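February
Minutes taken by Rajitha Mondal

Present: Loretta Greenberg (chair), Tharindu Bepari, Stojan Atanasov, R. Mondal. Apologies: Kavinda Thambiah, who had read the quote.

1. Zarivlow picking service, trial offer. Tharindu reported on the 70-hour trial. The supplier's brochure says "any part, any bin". The contract says 3 parts, one bin. Loretta asked which of the two we would be signing.

2. Support. Stojan rang the helpline and was 21st in the queue. He described the music as adequate.

3. Cost. £237 a month, excluding "consumables", a word Zarivlow has promised to define.

4. Decision. Trial extended to the end of the month. Stojan to get a rival quote from Tuter. Tharindu to keep the picking log and to stop giving the arm marks out of ten in it.

Meeting closed 4.10 pm, biscuits outstanding.

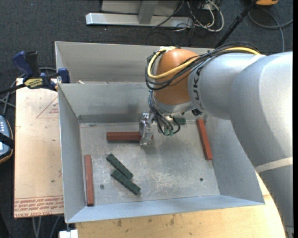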